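Drodport Harbour Users' Group
Minutes of the meeting held on Monday 21st February, Kinnear Room, 7.00 pm

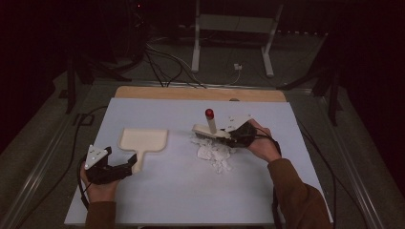
1. Attendance and apologies

Fergus Farquharson in the chair. Apologies were received from the berth holders' representative for the east pontoon. The meeting was quorate.

2. Minutes of the previous meeting

Approved subject to one correction. Under item 6, "low water springs" should read "low water neaps". The chair signed the corrected copy.

3. Matters arising

3.1 Slipway lighting. The replacement lamp on the north side has been fitted. The timer still follows summer hours and is to be reset. Action: harbour office.

3.2 Ladder at berth 21. The lower two rungs are corroded. The ladder has been taped off until a replacement is delivered. The berth holder has been given temporary use of the visitor berth at no charge.

4. Silt survey

The report from Lesteo had been circulated. Soundings were taken at 267 points between the outer sill and the inner basin. Depth over the sill is unchanged from the last survey. The inner basin has lost depth along the west wall, with the greatest loss beside the disused coal steps.

The surveyor's recommendation is plough dredging of the west wall only, on ebb tides, with no material brought ashore. Members asked whether the outfall beside the coal steps was contributing. The report does not cover this. It was agreed to put the question to Lesteo in writing before any work is ordered.

The existing licence permits removal or relocation of up to 2,000 cubic metres in the licence year. The proposed work falls within that limit. The licence expires in June and the renewal form has to be submitted before then.

Action: FF to write to Lesteo. Harbour office to begin the renewal.

5. Mooring chains

Provow has quoted for lifting and inspecting the ground chain on the outer trots. The quotation excludes shackles and replacement risers, which would be charged at cost. Two members considered the exclusion too open and asked for a unit price per riser. Agreed to defer until a revised quotation is received.

Owners on the outer trots are reminded that swivels must be seized with wire. Cable ties are not accepted.

6. Fresh water supply

The standpipe on the quay was found running on two mornings in January. A self-closing valve was proposed and costed at £300 including fitting. Carried, with one against. The hose is to be stored in the locker when not in use.

7. Tide gauge

The board on the pier head is illegible below the 1.5 metre mark owing to weed. Cleaning to be done at the next suitable low water. The zero of the gauge should be checked against the bench mark at the same visit.

8. Any other business

8.1 A request for overnight parking of trailers on the upper hard was refused on grounds of access for the fuel lorry.

8.2 VHF channel details on the noticeboard are out of date and will be replaced.

9. Next meeting

Date to be confirmed once the revised Provow quotation has been received. The meeting closed at 8.35 pm.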